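April 25, 2024

Up at 5, couldn't sleep. Rain on the skylight again. Made coffee too strong, drank it anyway, stood at the sink and looked at the garden. Tomato starts are leggy. Need to get them under the other light or they'll flop over before I can put them out. Soil still too cold by the back fence.

Drove to Climholm after breakfast to look at the used car. The ad said 3,217 miles since the new engine, and the guy had a folder with every receipt in it, even wiper blades. Nice car. Smells like dog. Brakes felt soft to me but what do I know. He wants more than I've got. Told him I'd think about it and he said sure, sure, in that way. The old one needs a $238 part just to pass inspection and that's before labor. Been putting this off since January.

Stopped at Gallagher for potting mix and came out with potting mix, a trowel (have two), birdseed, and a hose nozzle. Line was awful. Forgot twine. The ONE thing I wrote down.

Lunch in the car. Half a turkey sandwich, an apple gone mealy. Listened to the radio show about salt marshes and wanted to go see one right then. Maybe in the summer. Is there a bus? Look up.

Black and white zigzag sort of pattern, walls covered in it, is what I keep coming back to for the hallway. Small slanted pieces. Would it be too much in a narrow space? Maybe just the one wall by the coats. Or the bathroom floor and leave the hall alone. 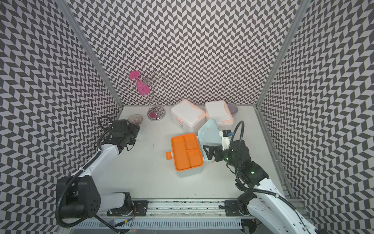 ## Later

Rain quit. Got the potting done on the porch, hands frozen. Moved the tomatos up to the bigger pots and buried the stems deep like the book says. Lost one, snapped it right at the leaf. Basil looks sulky. Peppers fine, peppers always fine.

Phone rang three times and I let it. Bad of me. Will call back tomorrow, early, before I can talk myself out of it.

Feler bill came. Up again!! Wrote the check so I'd quit thinking about it, then couldn't find a stamp. There's a roll somewhere, I bought it, I remember buying it. Turned out the whole desk drawer and found the spare key, a library card from two apartments ago, some 40 rubber bands, no stamps.

Supper was soup from the freezer, unlabeled. Bean, I think. Ate it with the last of the bread.

Read a few more pages of the Tratora book. Slow going, all those valleys and mule tracks, but the part about the bakery oven was good and I read it twice. Due back soon and I'm not even halfway. Renew it.

Still thinking about the car. The seat was comfortable, my back didnt hurt once. But the brakes. And the dog. Sleep on it.

Tomorrow: call back, stamps, TWINE, light for the tomatoes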